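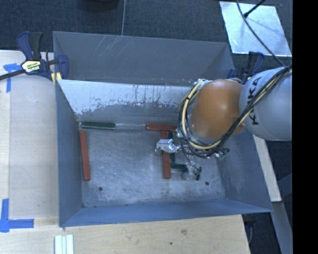
Game Day Laundry and Gear Tips for Football Families
By Sun-ja Pyo
Posted February 9, 2019

The season is over, the pads are in a heap by the back door, and I could not be happier, because this is my favorite cleanup of the whole year! I have washed football gear for two boys since they were small enough to trip over their own helmets, and I've ruined enough white pants to know what I'm talking about. Most of this works for flag and tackle both, and a good bit of it carries over to spring ball in May.

Grass stains on white pants

Cold water first, always. Turn the pants inside out and run the tap through the back of the stain so the green gets pushed out the way it came in. Then work in plain dish soap with an old toothbrush and let it sit while you eat dinner. If there's still a shadow, soak overnight in oxygen cleaner and cold water. Don't put them in the dryer until the stain is gone, even if practice is in an hour. Damp pants dry pretty fast over a shower rod with a fan on them (ask me how many times we've done it).

Skip the chlorine bleach. It turns some stretchy fabrics yellow, and you'll be buying new ones.

Mud

Let it dry! I know, I know, you want it out of your house. But wet mud rubbed into knit is so much worse than dry mud knocked off on the porch rail. I keep a stiff brush on a nail out there, and whoever wore it brushes it.

Shoulder pads

Wipe the hard shell and the lining with a cloth wrung out in warm water and a little mild soap, then again with plain water. Stand them up somewhere with moving air. Ours go on a wide coat hanger in the laundry room doorway, straps undone and hanging loose. Keep them away from heaters and out of a hot car. Check the rivets and elastic while you're at it, and write down anything worn so you're not hunting for a strap the night before camp.

Helmets

Mild soap and water, a soft cloth, and that's all. No solvents, no spray cleaners, and no stickers or paint unless the maker says it's fine. Pull out the padding if yours comes out, wash it by hand, and take a phone picture before you remove anything. My younger son's has 11 pieces in it, and the year I didn't take a picture was a long evening with the manual. If you find a crack, stop cleaning and hand it to the coach or equipment manager.

Cleats

Old butter knife for the packed dirt, toothbrush for the rest. Take the insoles out and dry them separately. Stuff the shoes with newspaper and change the paper before bed. If you have the screw-in kind, put a tiny dab of petroleum jelly on the threads before you store them. You'll thank yourself in August when they come right out!

Mouthguards

Rinse in cool water after every use, brush with toothpaste, and let it dry before the case gets snapped shut. Hot water can change the shape. And wash the case too, please. The case is usually the worst thing in the bag.

The bag itself

Empty it all the way, shake it out over the grass, and vacuum the corners. I sprinkle in baking soda, zip it up overnight, then vacuum again. Leave it open for the off-season with a bar of soap in the side pocket.

Numbers and names

Wash jerseys inside out, cold, on gentle, and hang them. Screen-printed numbers crack in a hot dryer. My older boy's 64 still looks terrific after three seasons and it has never once been tumbled. Fasten every strap of Velcro before anything goes in the machine or it will chew up the mesh.

Got a trick for the brown ring inside chin strap cups? I'm still working on that one, so leave it in the comments and I'll try it on ours.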